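Laundry day at Mikoritz (yes, I'm excited about it)

December 25, 2024

Merry Christmas, if you're reading this with a plate of leftover ham on your knee! Lunch is done, everyone at our place is asleep in front of the cricket, and I have a cup of tea and a whole quiet hour, so I'm finally writing the post I've been promising about the laundry room.

Some background for new people. Mikoritz is the shared building I work out of three days a week. It has desks upstairs and a big white-walled room downstairs where we keep all the domestic stuff. We go through a ridiculous amount of fabric down there: tea towels, sheets from the photo corner, aprons, the odd jumper that gets left on a chair for a month and adopted by everybody. For years it all went home in people's bags, which meant a lot of it never came back. Now we do it on site, and I've put my hand up to run it, and I love it more than a grown woman should.

The thing that won me over is the front loader. I grew up with a top loader that walked across the floor on spin and had to be sat on (by me, the youngest), so a big dark grey machine with a door opening you could lose a doona in still feels like luxury. It stands against a plain white wall with the baskets right beside it, so you can turn from one to the other without taking a step.

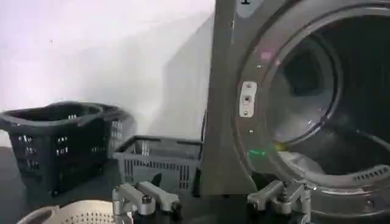 I've become very fussy about baskets. My old one at home was a soft collapsible thing that collapsed whenever it felt like it, usually on the stairs. What you want is a hard plastic one with holes all the way down the sides, so air gets at whatever is sitting in it, and proper handle openings that don't bite your fingers. Black is good too. I was a bit snobby about black (it looked like something from the back of a hardware shop) and I've come all the way around. It doesn't show a mark and it looks tidy against pale walls. I've since bought the same sort for home and my sister has stolen it.

How I sort now

I used to be a five-pile person. Whites, lights, darks, towels, and a sad little pile called "check label". Then I met Nisreen Obeidat, who ran linen for a guesthouse in Sernum before she came to us, and she got me down to 2 piles. Things that shed fluff and things that catch it. That's the lot! Towels and flannels together, smooth stuff together, and colour only comes into it if a garment is new or you already know it runs.

I fought her on this for weeks. I did a very bright yellow-green top of mine in with a white sheet just to prove her wrong, stood there with my arms crossed for the whole cycle, and the sheet came out white. So I've shut up about it. A few extra notes from living with the two-pile system:

Shake everything before it goes in. One good snap each. Sheets especially, or they roll themselves into a sausage with a sock in the middle.

Tie off drawstrings. A loose knot is plenty. I have spent too much of my life fishing a cord out of a waistband with a safety pin.

Don't stuff the drum. I go for a hand's width of space at the top.

Flusteo for detergent, the unscented one, and less than the cap says. We did a rinse-only cycle on some "clean" tea towels back in March and the suds that came off them were a disgrace.

Getting it out again

Unloading is where I've improved the most. My old method was to hug the entire load in one go and shuffle to the line, dropping undies as I went. Now I take a piece at a time, always from the front, and if something big has wrapped itself around something small I pull the big one by a corner until it lets go. You don't drag a clump. Dragging a clump is how you get that stretched neckline that never comes right.

And look in the drum afterwards! Give it a slow spin by hand and have a proper look around. Small dark things hide against a dark grey drum like they're paid to do it.

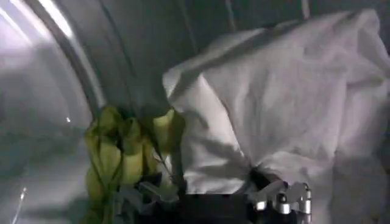 Drying without a fight

We don't have room for a line, so everything goes on a Vrettos rack, the tall folding kind. I'd recommend it to anybody. The arms are far enough apart that a bath towel hangs with air on both sides, and it folds flat enough to go behind a door. My one grumble is the feet, which leave little grey crescents on a pale floor until you've wiped them a few times.

Our towels are 300 gsm, which I know sounds thin if you like a big hotel towel. Thin is great! They dry in an afternoon with the windows open and they don't get that swampy smell. I bought one fat fluffy one as a treat and it was still damp at knock-off the next day.

Sheets I fold straight off the rack. Fitted ones too, and I'll do a separate post about that, since my aunty has a method involving your chin that I can't explain in words alone. Sheet folding with two people is one of my favourite small jobs in the world. Mikkel Ingvarsson from upstairs is about a foot taller than me, so we have to do it on a slant and it comes out as a sort of parallelogram, but it's quick and we have a good gossip.

The other good thing about the room

Drinks! I can't write about downstairs without the drinks shelf. It's a tall white unit up against the wall, and everything is in rows by colour, amber and red and green and orange, with small dark bottles and cans in the top row. Every shelf has a clear lip on the front so a bottle can't slide off when you bump it with a basket (I have bumped it with a basket).

I get such a kick out of a colour-ordered shelf. It makes restocking easy, because you can see from the doorway which row is getting low, and it means that even on a day when the sheets have gone wrong there's one thing in the room that looks finished. I've started doing my pantry at home the same way. The lentils have never looked better.
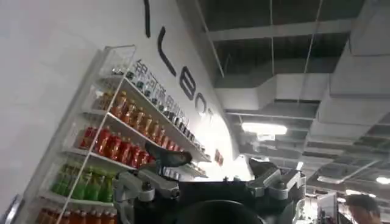 If you want to try it, start with one shelf and do the colour you've got the most of. Labels to the front, same height together, tight enough that they hold each other up. It took me 15 minutes to do the cordials and jars at home, and then the rest of the evening because I couldn't stop. Keep the heaviest row where you can reach it without a stretch. I put all my tomato tins up high because the red looked good there, and I've regretted it every spag bol since.

A cold drink is also my reward system. A full load in, out and hung means I get one, and I choose by whichever row looks uneven. Mikkel thinks this is unhinged. Mikkel takes from the middle of the row, so I'm not taking advice from him.

What's next

I'm back down there after New Year and the first job is the stash of odd cloths, which has got to 70 and needs a cull. Anything with a hole becomes a rag, anything that's still square stays. I also want a proper hook for the peg bag, because at the moment it lives on the door handle and comes off every time somebody walks in.

If you've got a good stain trick for beetroot, please leave it in the comments, and quickly. There was a salad at lunch today and I was wearing cream.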